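Havberg cell (Burkircombe)

The Havberg cell is a one-arm tabletop sorting cell at Burkircombe, put together by Mawar Hutapea and me and named after the old Havberg bench it replaced. I've written most of this entry, so blame me for the tone! It covers setup and upkeep only. The sorting software, Jirden, has its own article.

Wrist camera

The wrist camera looks past both fingertips to the tabletop, and I like it that way, fingers in view at the lower right. Dark fingers over a dark top can fool the exposure, so we lock it at 70 on the Jirden scale and leave it there. Watch the shadows too. Overhead light throws the finger shadows well out across the table, and Jirden used to chase them like they were parts (very funny the first time).
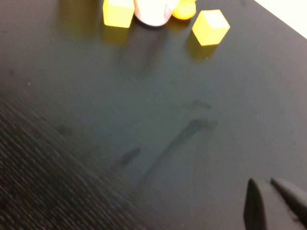

Gripper and cable

The gripper has a lot of small bolts in its linkages. Hicham Lamrani goes over them every 3 weeks with a hand driver, never a powered one. The thick black cable off the top of the arm needs a generous arc. In February we had it tied down too tight and lost a whole afternoon to dropouts, so please leave the slack alone. After any work on the fingers we run the cup check, reaching over the rim of the light-blue cup with the other cups and the foam cubes left standing nearby.

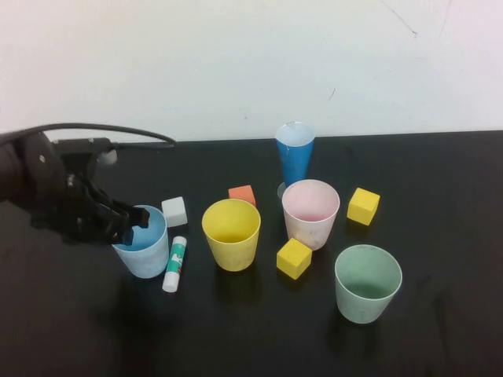

UPKEEP

Tabletop

It's black, it's a bit shiny, and it shows every smudge and wipe mark you ever make. Use a dry cloth first, then a damp one. Scuffs don't come out, and I've stopped trying.

Small items like the foam cubes and the glue stick go back on the right-hand side before the camera check, with the gripper open.
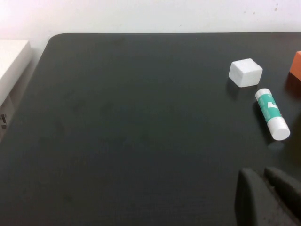
Fingertips get swapped at 106 hours of running, or sooner if the cubes start slipping. Nugroho tips fit, but you'll have to redo the zero afterwards, and it takes 4 tries on a bad day. Last full reset: 25/07/2022.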